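白板用品讨论组 邮件存档

打印本页 | 用电子邮件发送本页

日期:2023年6月1日
发件人:Clollard 办公用品室
主题:回复:白板擦不干净,骨头形的海绵擦能不能用

各位好:

先回答上一封信里的问题,原文引在下面,方便没有收到的人对照。

> 我们 Brullham 这边从二月开始用小白板,就是平放在桌上、几个人围着画的那种。
> 原来配的毡擦已经发硬,擦过以后板面上留一层灰。同事从网上看到一种做成骨头形状
> 的海绵擦,想一次买够一年的量。我有三个疑问:一是海绵会不会比毡擦更容易掉屑;
> 二是红色笔迹能不能擦掉,我们的红笔总是最难擦;三是用脏了能不能洗。
> 另外,板子放在石纹桌面上老是打滑,不知道别人怎么处理。
> 我们的预算是300元,包括擦子和清洁剂。

我们用这类海绵擦已经有一段时间,下面按顺序说。

一、掉屑的问题。我们手里的是两层的,正面黄色海绵,背后是一层厚的黑色泡棉。新的时候几乎不掉屑,用久了中间收窄的地方先出问题,因为大家习惯捏着腰部用力,海绵在那里反复受压,会起竖的细褶,再往后就可能开裂。两头圆的部分比较耐用。判断该不该换,看腰部就行,有褶子不要紧,裂开了再换。

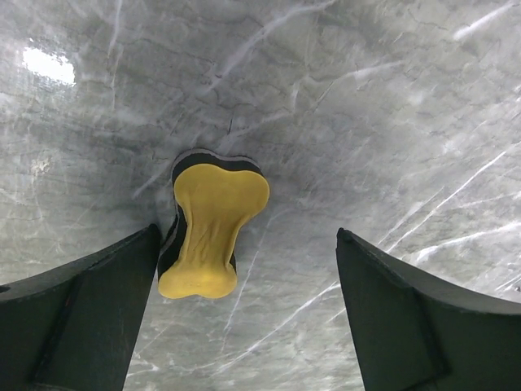

我们换擦子没有固定的周期。Pallthorpe 分部的做法是每学期统一换一次,我觉得有点浪费,他们换下来的那批拿到我们这里,大部分还能接着用。也有人把旧的剪成两半,两头分开使,一头擦黑笔,一头擦红笔,这样颜色不会混到一起。剪的时候要从黄色那面下刀,从黑色那面剪容易把两层扯开。

二、红色笔迹。这一条和擦子的关系不大,主要看笔和时间。同一块板,红线当天擦,干擦两遍就没有了;放过一个周末,用什么擦都会留淡粉色的印子。我们试过的办法里,最省事的是用黑色白板笔在旧印子上重新涂一遍,趁没有干透马上擦掉,能带走大半,剩下的再用湿布。酒精也可以,但是不要每天用,用多了板面会发涩,以后更难擦。Vörös 牌的清洁剂我们买过一瓶,效果和稀释的洗洁精差不多,价钱贵得多,没有再买。

画圈然后在里面涂满的那种图最费擦子。线条叠得多,墨也厚,干擦容易把颜色推开,整块板都变成粉的。遇到这种图先用纸巾按一下,再从外往里擦,不要来回抹。

三、清洗。可以洗,但是不要泡。我的做法是用温水冲黄色那一面,轻轻挤几下,黑色那面尽量不沾水。洗完侧着立起来晾,不要平放,平放的话两层之间的接缝干得慢,容易有味道。不要放在暖气上,烤过的海绵会变脆。我们有5个轮换着用,洗的时候不耽误。

至于打滑,石纹桌面确实比木桌面滑,尤其是刚擦过桌子以后。我们在板子背面四个角贴了防滑垫,就是垫椅子脚的那种,厚度要一样,不然板子会晃。有人喜欢在板边夹黑色的小夹子,我个人认为对防滑帮助不大,不过夹纸很方便。如果用夹子,最好都夹在同一条边上,擦板的时候从对面往外擦,手不会碰到。

板子斜着放也没有关系。几个人坐在不同的方向,斜放反而都看得到。要注意的是灯光,亮面的板反光厉害,画的东西靠近反光的地方,坐在另一边的人就看不清,把板转一点就好。
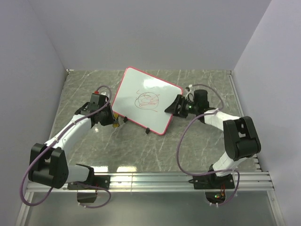

斜放在石纹桌面上的红边白板,左下一侧的边上有两个黑色小夹子。

关于数量和预算,你们的情况和我们差不多,我建议先不要一次买一年的量。先买2个试一个月,看看同事是不是顺手。骨头形的好处是中间细,手小的人也拿得住,缺点是擦大面积的时候两头之间会漏一道,需要多走一遍。如果你们主要是擦墙上的大板,还是长方形的快。小板用骨头形的没有问题。

去年我们所有白板用品加起来花了592元,里面多数是笔,擦子只占很小一部分。所以300元买擦子和清洁剂是够的,省下来的钱可以换好一点的红笔。便宜的红笔墨里颜料粗,擦的时候最吃力,这个钱不值得省。

还有一件小事。擦子不要放在板面上过夜,尤其是用脏的那个,黄色面朝下压着,第二天板上会有一个灰印,形状和擦子一样。靠着板边放在桌面上,或者收到笔盒里都可以。

防滑垫的型号我手边没有记,下次去库房的时候抄下来再发到组里。如果有人用过可以水洗的毡擦,也请回信说一下,我们想买几个比较。

此致

Clollard 办公用品室

打印本页 | 用电子邮件发送本页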